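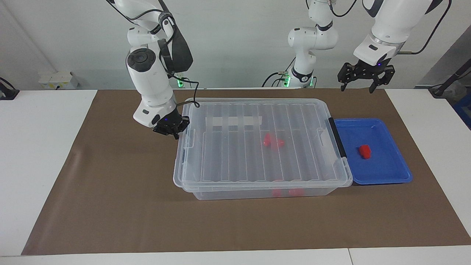

Gradik teaches two-armed robots to tidy up, one patient human at a time

OTDALE, August 7, 2025 – Trekik today releases Gradik, a remote-control kit that lets a person show a pair of robot arms how to do a job, as many times as the robot needs to see it. The robot needs to see it rather a lot.

The first task set published with the kit is called Box and Tray. It involves small red objects, a clear plastic storage box and a blue tray, and it took 686 demonstrations to collect. The operator holds a pair of hand controllers, the arms copy, and the software records every movement, including the ones the operator would sooner forget.

"I have a degree in control engineering and I spent most of July putting things in a box," said Clifford Li, head of demonstrations at Trekik. "My mother asked how work was going. I said I was getting better at it."

Gradik keeps fumbled attempts alongside the clean ones and tags them, so that customers can decide whether their robot should learn how to recover from a bad grip. Each arm can be driven separately, or both together by one operator. New operators are usually producing usable recordings after 2 hours of practice, and apologising to the grippers well before that.

The kit has been on trial at the McIntyre packing works in Otdale, where seven members of staff took turns at the controls.

"They told us no programming was needed, and that was true," said Jaxon Simard, shift manager at McIntyre. "They were quieter about the sitting still."

Gradik is available to order now for arms already supported by Trekik's software. The licence covers 3000 recorded demonstrations a year, with further blocks sold separately. Chairs are not included.

Press contact: Trekik press office, Otdale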